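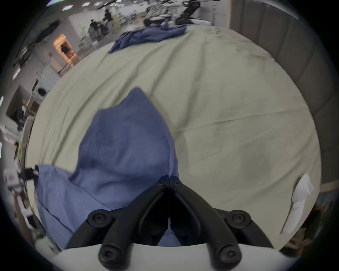 Wrist view, fabric task: blue cloth gathered between the fingers over a bed.

Clendix Hand Kit — sample recordings

Sample set shipped with the Clendix hand-held gripper, for buyers who want to check the data format before ordering. Maintained by Nerys Samuel at Zatholm.

Contents
80 episodes, bed and fabric tasks
2 cameras per episode, wrist view first
Fisheye video, uncropped; the black rim is kept

Known issues
Finger width drifts in 18 episodes. These are listed in drift.txt and should be left out of width training.
Background people are small and blurred but not masked.
Calibration covers the Vaughan lens only — the Nasden lens needs its own file.

Use
Unpack, then run check.py on the top folder. Timestamps are in units of 1000 per second.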